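Search this site
Type and press enter

A morning at the Storkov tea fair in Skestgate

Reading time: 2 minutes

I went to Skestgate in January, because my friend Giang Lại had a spare ticket and I had a free morning. 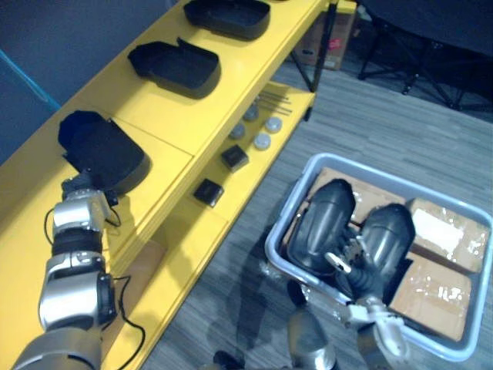

The train arrived at 9:40 and the walk from the station is easy, only one long street and then the old market hall. I paid nothing, but the normal ticket costs 11 euros and it includes a small tasting cup. You must give back the cup if you want your deposit of 5 euros.

I started with the growers on the left side of the hall. Most of them are small families. At the Bùi table I tasted a green tea from a garden at 843 meters, and the lady explained to me that the cold nights make the leaves grow slowly. The taste was a little like fresh peas. I bought a bag of 200 grams, and I have to say that I already drank half of it.

Koncombe had the largest stand, with smoked teas and many kinds of honey. I do not like smoked tea very much, so I stayed there only a short time. Giang liked it more than me and she talked with the seller about water. He told her to let the kettle rest after boiling, and to never use the same water twice. I had always used it twice.

At eleven o'clock there was a talk about storing tea at home. The speaker had a quiet voice and the microphone did not help him, but I understood the main points: keep it dry, keep it dark, and do not put it near coffee. He did not answer my question about paper bags, maybe he did not hear it.

For lunch there was only soup and bread. The soup was good, with barley. If you go next year, come early, as after noon the line for the tasting tables became very long and we could not reach the oolong.

We use cookies to improve your visit. Accept | Settings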